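Drying Times of Lime and Cement Mortars in Unheated Rooms

Student project report, Building Technology, second year
Authors: Trinity Szabo and Harish Kulkarni
Submitted: 5 Aug 2025

1. Background

Repairs to older houses in Rallcombe are often done with cement mortar, although most of the walls were laid in lime. Cement sets faster and is easier to buy. Lime lets moisture pass through the wall more readily, but it needs longer before it can be painted or plastered over. The project compared how quickly the two kinds lose water in a room without heating, as would be found in a house under repair.

2. Materials

Two mixes were prepared. Mix A was one part hydraulic lime to three parts washed sand. Mix B was one part cement to four parts of the same sand. The sand came from a single delivery from Ferrand and was dried in the oven before use. Water was added until both mixes gave the same spread on the flow table. Mix A needed slightly more water than Mix B, and this difference is carried through all the results.

Each mix was cast into 8 slabs, all from the same set of moulds. The moulds were oiled lightly. One slab of Mix A lost a corner when it was taken out and was kept in the test, with its starting mass corrected.

3. Method

The slabs were stood on edge on slatted shelves so that air could reach both faces. They were weighed in the morning and again in the late afternoon on a Zoton bench balance. Air temperature and humidity were logged with an Ulon sensor hung level with the middle shelf. Casting took place in March, when the store room was cold but free of frost.

Weighing went on for 39 days. The balance was checked against a reference mass before each session. Two readings were rejected where the door had been left open and the draught made the display unstable.

4. Results

Mix B reached a steady mass after 248 hours. Mix A was still losing water at that point, though slowly, and its curve did not flatten until the fifth week. In the first 104 hours the two curves lay close together – closer than we had expected from the literature – and only then began to separate.

Slabs on the lowest shelf dried more slowly than those above, in both mixes. The effect was larger for lime. We did not measure air speed at each shelf, so no cause can be given with confidence.

5. Sources of error

Lime mortar takes up carbon dioxide as it hardens, which adds mass while drying removes it. Weighing alone cannot tell the two apart. The true water loss of Mix A is therefore higher than the figures suggest. A phenolphthalein test on broken pieces showed that the change had reached only the outer layer by the end of the test.

The shelves should have been rotated. Harish Kulkarni proposed this in the second week, but by then a change would have split the data into two unlike sets – we left the order as it was. A repeat should also include a slab cast against old brick, as drying from one face is closer to the case in a real wall.
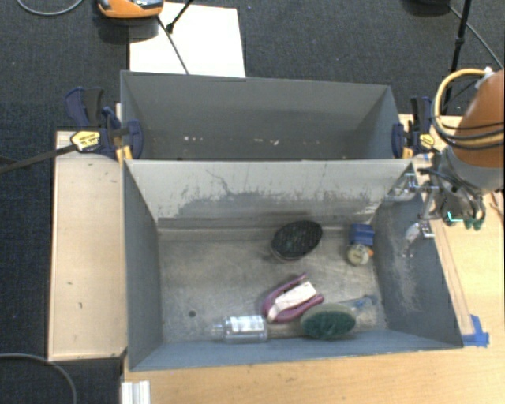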